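## 4. Where shared supplies end up

(Draft of 17th November, still needs the Wernska numbers checked against the diary sheets.)

Section 3 dealt with who buys. The present section deals with where things go after that. Our starting point was a complaint we kept hearing at both sites: the office has bought plenty, and still there's never any tape when you need tape. Buying more doesn't seem to fix it. At Jidomwood the supply order went up in April and the complaints stayed at the same level through the summer.

We used the Bhattacharjee diary sheet, cut down to one page. Staff wrote down each search for a shared item: what they wanted, where they looked first, where they found it, whether they gave up. 59 people kept a sheet for at least one full work week, 20 of them at Brerkent and the rest split between Jidomwood and Wernska. Sheets with fewer than two entries were kept in. Dropping them would have taken out the people who rarely search, and those people matter for the argument.

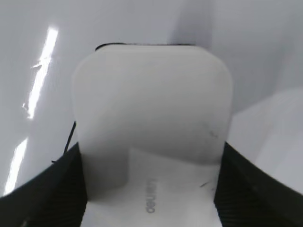

First places to look were very steady from person to person. Nearly everyone went to the supply cabinet first, even those who told us at the start that the cabinet was useless. Second places varied a lot. A neighbor's desk, the print room, the front counter, their own bag. Searches that got past the second place mostly ended in giving up, or in a small private purchase that never reached the office accounts.

### 4.1 Home spots and drift

We call the place where an item is supposed to live its home spot. Drift is any stay away from the home spot that lasts past the end of the work day. Short loans don't count as drift. Earlier drafts used one hour as the cutoff, which was hopeless, half the building was drifting by lunch.

Drift was worst for items used in one place and stored in another. Scissors are the clear case. They get used at the packing table and live in the cabinet, and the walk back is the part that gets skipped. Glue, tape and markers act much the same way. Paper hardly drifts at all, people use it up where they take it. Items with two home spots drifted less than items with one, though we can't rule out that offices simply give a second spot to things they already look after.

We asked about blame in the exit talks. Mostly people blamed other departments. A few blamed the cabinet itself, meaning the door, the deep shelves, having to ask for the key.
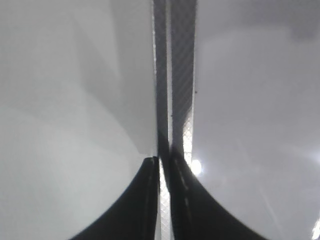 One respondent at Wernska disagreed with the whole framing and said that nothing had drifted, the tape was where the work was, and it was the cabinet that was in the wrong place. We take the point seriously. Of the sheets from Wernska, 17 name the same side table as the place where the item was found, and that table isn't on the office's own storage plan. If a table works as the home spot in practice, then our measure counts good habits as faults. See 4.3 for a recount with the side table added as a home spot. Drift falls, but the order of the items stays the same.

### 4.2 Containers

Open containers did better than closed ones on returns. Not a suprise. More interesting was the effect of see-through sides. Staff returned things to clear or cloudy containers more often than to solid ones on the same shelf, and the notes on the sheets suggest that being able to tell what belongs inside matters more than being able to tell how much is left. 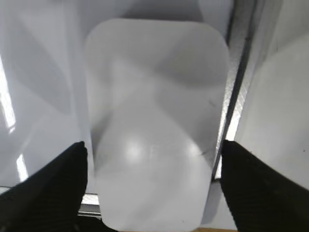 *Figure 4. Translucent white plastic, rounded corners.*

Lids cut both ways. Lidded boxes kept small items together, clips and pins mostly. They also collected junk on top, and once there was junk on top the box stopped getting opened at all. Brerkent took the lids off halfway through the diary period without telling us, so before and after there can't be seperated cleanly. We report the Brerkent sheets as one block.

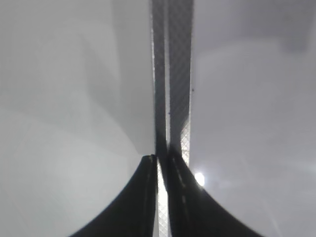 Would labels alone have done the same job? Only for new staff, as far as our sheets show. People in their first few months followed labels closely, and people who had been around longer went by memory and often put things back where a label had been before the last reshuffle.

Costs next. A second home spot means buying doubles of the common items, and the offices we talked to saw that as waste. Against that there's the private buying noted above, roughly 2 purchases per person per season going by the exit talks. Small sums, but never entered anywhere. The budget holder sees the doubles and doesn't see the private buying, so the single cabinet always looks cheaper on paper than it is. We come back to pricing in Section 5, along with the key problem at Jidomwood.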